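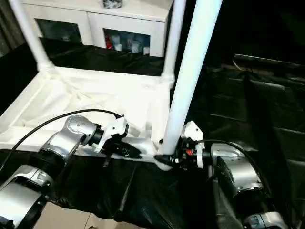
Reprise de ma liste de contrôle pour la salle de Wovport, version de novembre, avec mes commentaires à la suite de chaque point (désolée, je suis bavarde !). Je commence toujours par le petit mobilier et les structures légères, parce que c'est là que je trouve le plus de bricoles à reprendre. Pour tout ce qui est en tube blanc avec des coins arrondis, comme celui posé sur le tissu noir brillant, je passe la main sur chaque raccord et je regarde la toile tendue à la base : quelques plis, un peu de mou, ça ne me gêne pas, mais une couture qui lâche et je mets l'étiquette rouge.

1. Raccords et embouts
OK. Un embout à remplacer sur un portant du fond, j'en ai commandé un sachet de 14 chez Zuvau, on sera tranquilles pour un moment.

2. Nappes et tissus
À revoir. Les nappes ne doivent pas traîner par terre côté passage, j'ai failli m'étaler avec un plateau de tasses ! Floarea Dumitrescu propose des pinces, je dis oui tout de suite. Les attestations de classement au feu sont dans le classeur bleu, sauf celle des rideaux de scène, que je réclame à Utstead depuis la rentrée.

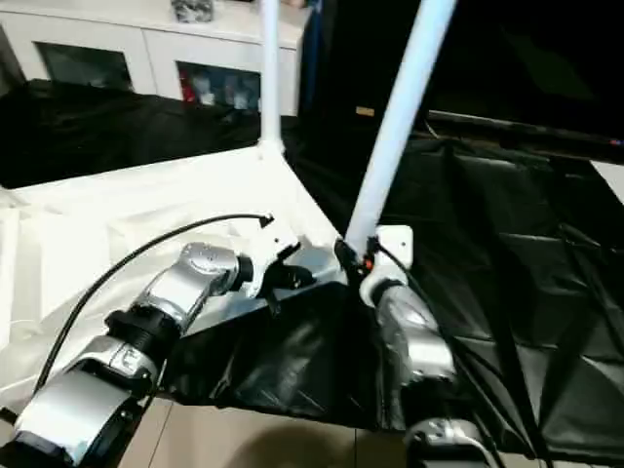
Je les ai relancés hier vers 16 h, on m'a promis une copie par courrier. En attendant je laisse la case vide, pas question de cocher sur parole.

3. Issues de secours
OK pour les trois portes. Celle de la cour frotte un peu en bas mais s'ouvre d'une seule poussée. Merci de ne plus y garer les vélos (je sais bien qu'il pleut, mais quand même).

4. Électricité
À reprendre. Une multiprise branchée sur une autre multiprise derrière le bar, encore elle ! La bouilloire fait 2 000 W et le petit radiateur 800 W, alors chacun sur sa prise murale, s'il vous plaît. Le disjoncteur, testé au bouton, a sauté du premier coup.

5. Chaises et bancs
En cours. J'ai contrôlé environ la moitié du stock : assise, pieds, fissures au départ du dossier. Je m'assois dessus, je me balance un peu, puis je retourne la chaise pour voir le dessous. 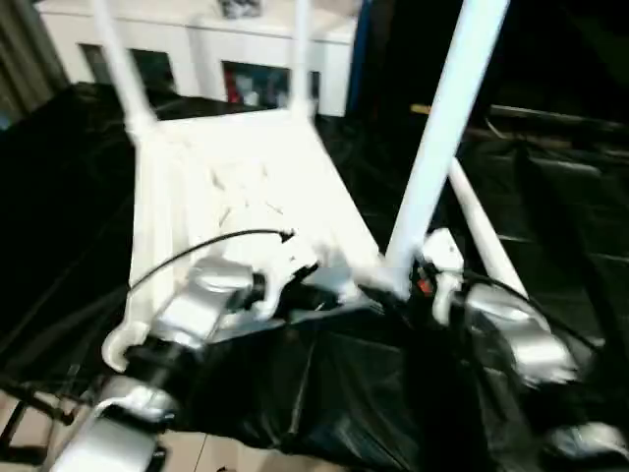
Au-delà de huit par pile, ça penche, donc on reste à huit, même les soirs de fête. Les bancs en bois ont des vis à resserrer, Filip est le modèle le plus fragile à mon avis et je le réserve au vestiaire.

6. Extincteurs
OK, plombs en place et aiguilles dans le vert. Celui de la cuisine était caché derrière le porte-manteau, je l'ai dégagé.

7. Pharmacie
Incomplète. Il manque des compresses et la pince à écharde (qui l'a prise ?). J'achète le tout avant le prochain loto.

Reste à faire : l'autre moitié des chaises, les pinces à nappe, l'attestation des rideaux. La feuille est accrochée près du compteur, écrivez dessus si vous voyez autre chose.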